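4.2 What the landlords told us about small retail units

I went into the Flodham interviews expecting to hear about rent, and we did hear about rent, but mostly we heard about walls. Colin Catterall and I talked to 17 owners of small storefronts, and nearly all of them had at some point knocked two units into one (or wanted to, and got stuck on the permit!). Tùng Hà ran the same questions in Jilovitz, where the buildings are older and the shops a good bit narrower.

The pattern I keep coming back to is the discount. Owners who offered a lower price for taking two adjoining units filled them faster than owners who priced each one separately - the gap was roughly 30 days in Flodham. Jilovitz was messier. Four of the landlords there also rent the apartments upstairs, and they tended to bundle a shop with a flat, so I've left those leases out of the comparison and put them in Figure 2 with the other mixed-use cases.

I'd love to say the same thing holds for offices, but our office sample is tiny and I don't trust it yet. Section 5 picks this up with the Nurkov leases, which run longer and have far better paperwork.

Figure 2. Mixed-use leases: kitchen with over-the-range microwave, black glass cooktop and wood upper cabinet.
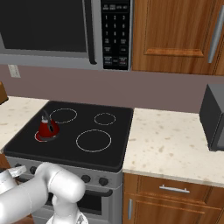 Page last changed: January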